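Why Your Puffy Jacket Hates the Washing Machine

Pick up a winter jacket and squash it. It goes flat with a sigh, then slowly puffs up again, as if it were trying to forget you did that. The puff comes from down, the fluffy stuff that ducks and geese grow underneath their proper feathers. Down keeps you warm by trapping lots of tiny pockets of air. It is very good at this job and very bad at taking a bath.

When down gets soaked, it clumps. A jacket full of clumps is a cold jacket with lumpy arms. You can wash one, but it takes a long, careful drying, and most grown-ups would like to do that once a year at the very most. Meanwhile you have dripped soup on your sleeve. Again.

So somebody came up with wipes made for down clothes.
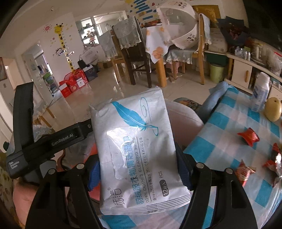 Down clothes cleaning wipes. The badge says there are 12 in the packet.

Look for the flap under the blue feather. It is there so you can open the packet, take one wipe, and close it again. Please do the closing part. A wipe left out in the air dries up, and then you own a small, disappointing napkin.

To clean a spot, lay the jacket flat and dab. Dabbing lifts the dirt a little at a time. Scrubbing spreads it around, and a small spot of soup becomes a large area of soup. Start at the outside of the stain and work in. Check the label inside the jacket first, and ask a grown-up if it is all tiny symbols and no words.

Then comes the hard part, which is walking to the trash. 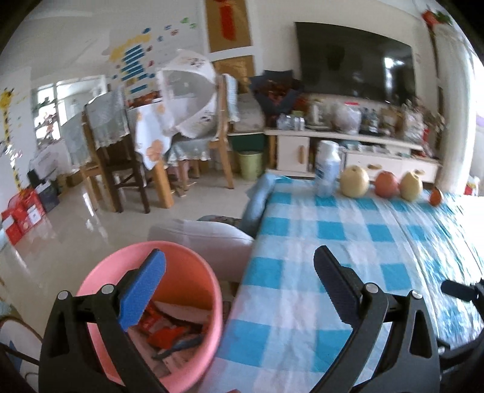

A bucket in easy reach helps a lot. Snack wrappers go in, the used wipe goes in, and your apple on the checkered cloth stays out, because you are going to eat it. Don't send a wipe down the toilet, even if it looks like paper. Many wipes are tougher than toilet paper and don't fall apart in water. They travel as far as the first bend in the pipe and stay there, waiting for company.

Let the damp spot dry before you put the jacket away. Hang it somewhere airy, and give the sleeve a gentle shake now and then to fluff up the down. Soup can be eaten in a T-shirt, by the way.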